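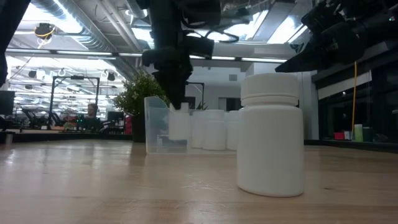
Welcome back to the Cistwood bottle pages! I'm Murdo Carnegie, and for anyone new, this is the corner of the site where I put up pictures of plain, useful containers and then go on about them for longer than I should. Last time it was jam jars, and I had so many kind letters about lids that I thought we'd stay with lids a while and move on to white plastic bottles, the screw-cap sort that every house seems to gather under the sink (mine certainly does).

The picture at the top has the big one standing out in front, and I do love that wide cap with the ribbed band around its lower edge. A ribbed band is a small kindness to anybody with stiff hands. The smaller bottles behind are much the same shape, and the clear bin beside them, with its slightly raised front lip, is just the kind I like best for this job, as you can see what's in it without getting up from your chair.

## Gathered up on the butcher block

White tops showing through clear plastic, four of them that I can make out, on a table I would happily carry home. Look at the narrow strips in that wood, pale tan and peach and brown, with the darker ones down near the lower half! And then the plants toward the back: a bushy green one with tiny whitish flowers, a small round dark pot next to it, and something like a succulent letting its blue-green stem trail forward over the wood. I've been trying to get mine to trail like that for years, and it only ever goes sideways.

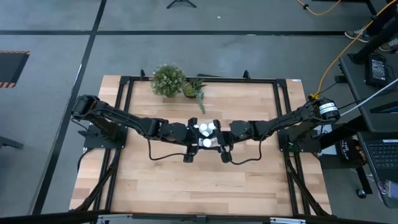

## Coming up

The Tosthorpe swap table is back in September, and we'll have around 80 empties to give away, all rinsed and with their caps on. Bring a bag of your own if you can. If you have spare lids without bottles, bring those too, even the odd ones, and I'll do my best to find each of them a match. The next gallery will be baskets, so do send me your favorites!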